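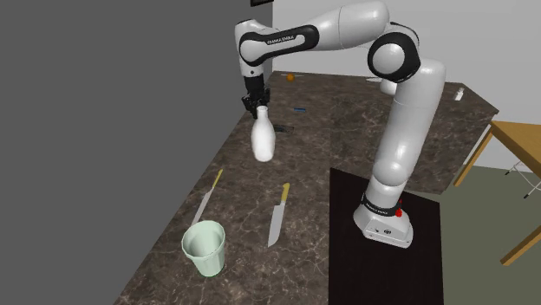 Nadège Roussel wrote in to say that she wiped her counter with white vinegar every evening for a winter, and that by February the polish had gone dull in a band along the sink. Her counter is marble. Vinegar is an acid, marble is mostly calcium carbonate, and the dull band is etching. It can't be cleaned off. It has to be polished out.

Most counter damage reported to this page has the same cause: a cleaner suited to one surface used on another. The notes below sort the common surfaces and give a routine for each.

Find out what you have

Real marble, granite, quartz composite and printed laminate can all carry a marble pattern. Check the underside of the overhang or the edge of the sink cutout. Stone shows the same material all the way through. Laminate shows a thin skin over a board core.

If the edge is hidden, put one drop of lemon juice on a spot behind an appliance and wipe it off after 2 minutes. A dull mark means a stone that acid attacks. Do this only where a mark won't matter.

Daily cleaning

1. Lift everything off, including bottles and jars. Oil runs down the outside of a bottle and collects in a ring under the base.
2. Brush off crumbs dry. Grit dragged under a wet cloth scratches polish.
3. Wipe with warm water and a few drops of dish soap.
4. Wipe again with plain water. Soap left to dry builds a gray film that shows most on dark counters.
5. Dry with a flat-weave towel. Terry cloth leaves lint.
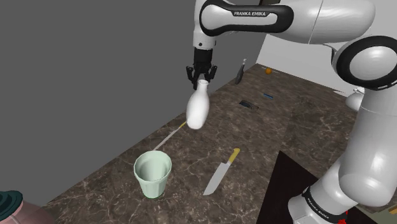 Rings and stains

Oil on unsealed stone: mix baking soda and water to a thick paste, spread it past the edge of the stain, cover with plastic wrap and leave overnight. Remove the wrap, let the paste dry fully and scrape it off with a plastic card. Repeat up to 3 times. Old oil stains may only lighten.

Hard water on granite or quartz: soften the crust with a wet cloth, then lift it with a plastic scraper held flat. No razor blades on laminate.

Coffee or tea on laminate: baking soda paste, rubbed lightly with a fingertip, no longer than a minute. Scouring powder takes the gloss off - and the gloss is the protective layer.

Sealing

Put a spoonful of water on clean, dry stone and wait 4 minutes. If the stone darkens, it needs sealer. The counter must be dry all the way down first, so leave it overnight after the last wash. Apply thinly, and buff off the excess before it turns tacky. Sealer doesn't prevent etching. It only slows down what soaks in.

Laminate and quartz are not sealed. Sealer sits on top of both and smears.

Page last checked May 16, 2025.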